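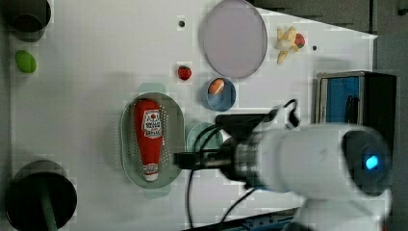
Toys for Pretend Meals: Notes for Session 9

Tutor: Vija Sproģis
April 2026

Last time we talked about the play kitchen as a piece of furniture, and I let us run on rather long over cupboard doors, so the food itself got squeezed into the final few minutes. I'd like to give it a proper hour now, and please do bring a cup of tea.

Start with the dishes. Children who are offered plates, bowls and a tray very often begin by deciding what goes where, well before anybody is served any dinner. Put out a few sizes and keep the colours plain, then add a small amount of food: a bunch of bananas, a strawberry, perhaps something that might be a sausage or might not (they will tell you!). Leave some of the tabletop free. A child needs room to push things about and change her mind, and a crowded table tends to turn into a heap.

Now to labels, which I could happily talk about all afternoon. A toy bottle of ketchup is a lovely thing to have because children already know it from home, and many can "read" it years before they can read. Look at how much a maker can fit on one stitched felt patch: a tomato, a curling green vine, the words TOMATO KETCHUP, the year 1869 and the name HEINZ in big black letters. Each of those gives you something to chat about while the pretend chips are cooking.
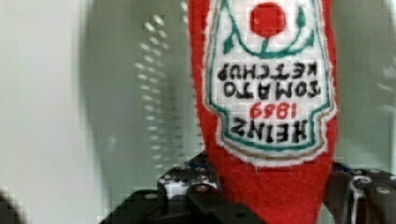 Anas Naciri wondered whether a familiar label might narrow the play, as his group will only ever pour ketchup from a ketchup bottle, while a plain red one has been paint, soup and medicine in a single morning. I think that's a fair point, and I'd keep one of each in the basket.

For next time, please watch one pretend meal from start to finish and write it up in 100 words. Note which dish was chosen first, and anything that was said about the food.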